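2023-10-04, Birutė Kütt, Cestton refurb bench

# Verent bench arm kit: can it do the boring half of PC repair yet?

Short version: no, not the whole boring half, but a bigger slice of it than I expected, and I've had more fun with this thing than with anything I've bought for the shop in years. Long version follows.

We take in retired office desktops, pull the parts, test them, and build good machines out of the ones that pass. Most of the hours go into the same few motions. Side panel off, drive out, memory out, heatsink off, processor out, everything into its place, next tower. Then later you do it all backward. I love fixing computers, but I don't love that part, and by four in the afternoon my thumbs don't either.

So in August I bought the Verent kit, which was $1,797 with the arm, the controller, a wrist camera and the software license. Grippers are extra, and I went with a two-finger one from Wróbel that a friend over in Emuvmont already had on her bench. The arm arrives in one heavy box. Mounting it took an evening and a trip out for longer bolts.

You teach it by moving it. There's a button, you push the arm through the motion, let go, and it plays the motion back. The wrist camera then corrects for small differences in where the part is sitting. That's the pitch, and for simple moves it's a fair one. I had it lifting memory sticks out of a tray and holding them over the board before bedtime on the second night, and yes, I called my brother to tell him.
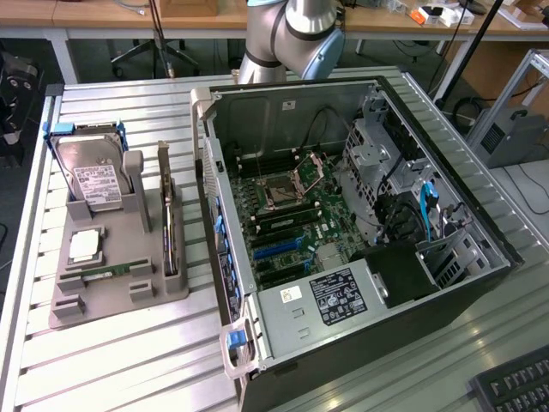 The tray matters more than the arm. I'm putting that in early so you don't spend your first two weeks the way I spent mine, tweaking grip force when the real trouble was that parts were lying any old way on the bench. Once every part had a slot of its own, the success rate jumped. Verent has a handful of tray files on their site, and they're okay as a starting point. Plan on redrawing them. A stick of RAM wants a long groove that keeps it from wandering, a card wants to stand on edge with enough showing for the fingers to grab, and a drive in a caddy wants a slot deep enough that it won't lean. If you don't have a 3D printer, add one to the budget or make friends with somebody who does.

## What it does well

**Drives in caddies.** Wonderful! The tool-less caddies in business desktops could have been made for a machine. There's a big plastic shape to hold, it goes in along one line, and it clicks. I've put roughly 60 towers past the arm now and the drive step is the one I walk away from. I still listen for the click from the other room.

**Moving memory around.** Picking up and setting down is very good. It's slow, slower than me by a wide margin, but it doesn't get bored and it doesn't put the 4 GB stick where the 8 goes.

**Expansion cards, coming out.** Good once the latch has been opened by hand. The arm pulls straighter than I do. I tend to rock a card, which I tell everyone else not to do.

## What it sort of does

**Seating memory.** You know the feeling when a stick goes home, that push and then the snap at both ends? The arm pushes. Sometimes it gets one end in and is perfectly happy with itself. The 3.1 software added a second press at the far end and that helped a lot, but I check every stick with a finger before the power goes on. I'd guess this is the item that will be solved first, just from how much better it got with a single update.

**Finding the socket.** The camera is good at this in even light and poor at it under my old desk lamp, which throws a hot spot on anything metal. I swapped the lamp for a flat panel and most of the misses went away. Ribbed or shiny case walls can still confuse it.

## What it can't do

**Cables.** Forget it. A drive cable flops, it hides behind other cables, and it's never in the same place twice. I tried for a whole weekend with SATA plugs and got one good connection, which I think was luck. Every tower still needs a person to unplug it before the arm starts and plug it back in when the arm is done.

**Processors, unsupervised.** I let it lift a chip out of the tray and hover over an open socket with the bracket up, and it's a beautiful piece of motion to watch. Then I take over. The pins in those sockets bend if you breathe on them wrong, and a bent pin costs me the board. I have let it do the final drop on dead boards I keep for practice, and it gets it right more often than not. More often than not is a terrible number for this job.

**Screws.** Not with this gripper. There's a driver attachment listed as coming soon, and I'll buy it the day it ships. 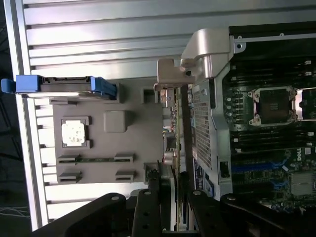
*Wrist camera view with a Dell open on its side: empty CPU socket at right, blue-handled drive carrier at upper left, gripper fingertips along the bottom.*

That camera, by the way, is the part of the kit I'd keep if I had to send the rest back. The picture comes through turned sideways relative to how I stand at the bench, and the software has no setting to rotate it. It bothered me for a few days and now I tilt my head without noticing. But having a clear close view down into a case is great even when the arm is parked. I've read tiny board markings with it that I would otherwise have gone hunting for with a flashlight.

## Small complaints

- The manual is thin on grippers that aren't Verent's own. Setting up the Wróbel fingers meant typing in offsets and nudging them until things lined up.
- Playback stops if the camera loses the part, which is right, but the warning beep is so soft I miss it with the radio on.
- You can't name a taught move with more than 12 letters. "ramfrontleft" fits. Guess how I know.
- Support answers email within a day and they're friendly, but there's no phone line.

## Would I buy it again?

Yes. Does it save me time? On a batch of matching towers, a little. I do the cables and the panel on the next machine while the arm takes the drive and memory on the current one, and that rhythm is pleasant once you find it. On a mixed pile of brands and case sizes it's a loss, with all the teaching you have to do in between. Somebody who fixes one computer a week for the neighbors should keep their money.

If you run a bench that sees the same model over and over, and you like to tinker, go for it. Start with drives and print your tray first.

4 out of 5. I'll update this when the screwdriver attachment comes out.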